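An island sink in a carpeted room

November 9, 2023

I have washed dishes in the same corner for six months now, and I have opinions about it. The room we rent at Runham was an office before we took it over and it still has the office carpet, gray with a thin stripe. What it did not have was any water. We carried mugs down the hall to the restroom and washed them in a basin the size of a soup bowl.

In March we bought a kitchen island with a sink from a secondhand place called Brunden. It cost 400 dollars, and the faucet was another 199 because the old one leaked at the base. The island is white, with a thick top and a double sink in stainless steel. It has no cabinet under it. I wanted one and got outvoted, and most days I still want one.

The trouble with an open island is that you look at the plumbing all day. The bottoms of the basins show, and so do the drain pipes and the hoses. On the other hand, when the left trap started dripping in the summer I saw the spot on the carpet the same morning. With doors in front of it I would have found it weeks later – probably by smell.

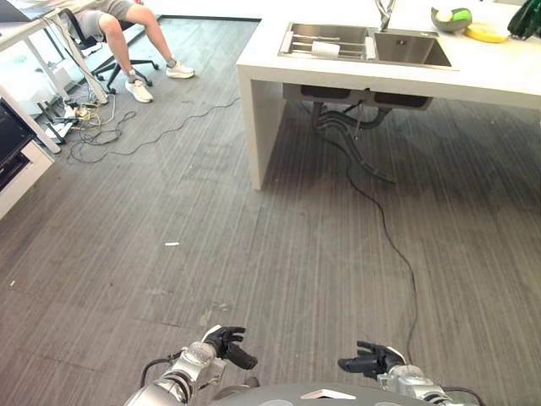

Two basins turned out to be worth having. We keep a metal rack in the left one and wash in the right one. The rack used to stand on the counter on a folded towel, and the towel was never dry. Now the drips go down the drain. The price is that you lose a basin, so a big pot has to be washed at an angle.

The things that live on the counter are a sponge, a bottle and a gray bowl. I would like the sponge to stand on its edge so it dries on both sides. Ikhsan Gunawan lays his flat every time and says it dries anyway. We have talked about this more than it deserves.

Carpet is the part I would change first. A kitchen should have a floor you can mop. I priced vinyl at Stonham, and they wanted the desks moved out for 3 days, with every cord unplugged. The cords by the desk are a mess already and I don't want to be the one who plugs them back in. For now I vacuum, pick up the scraps of paper by hand and blot whatever lands near the sink. Cold water and a white cloth work for coffee. I have not found anything that works for soy sauce.

Next on the list is a mat for the washing side, something low with a rubber back. Onyshchenko has one in dark gray, but it is longer than the island and I'd have to cut it down. I'm going to measure again before I order – the last mat I bought from memory is now in my hallway at home.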